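Money > Investing > Features

My Sunday with the dividend people

I bought my first shares in June, and I've been unbearable ever since. Thirty dollars a week goes into a fund at Zurness, and every night I check it like it's a pot of soup! 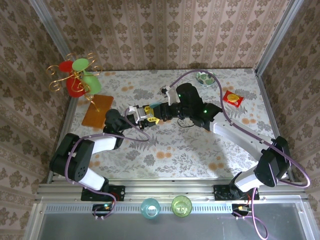 Zurness support told me in a chat that checking daily wouldn't change my returns, and that most new customers calm down after the first payout. Well, mine came: $14. I put it straight back in (okay, I looked at shoes first).

Then I got greedy and put $20 into Graltska, a single stock I'd picked for its nice logo. It fell 4 percent before lunch. I sold, it bounced, and I sulked all through dinner.
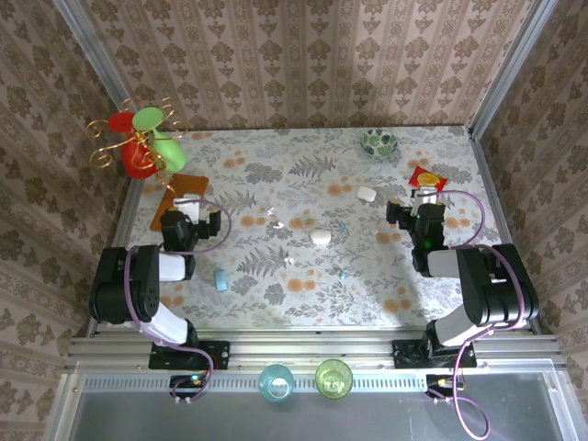
Dividends suit me better, I think. They're slow and a bit dull, and I can read a payout schedule without my stomach flipping. My portfolio page now has all the excitement of striped damask wallpaper, brown on pinkish beige, and I could look at it for hours. The weekly deposit stays where it is, and I've taken the app off my phone's front page.

Recent stories
Bianchini bonds: worth a look?
Prakora raises its payout again
What fund fees cost you

Get our money newsletter every Sunday. Sign up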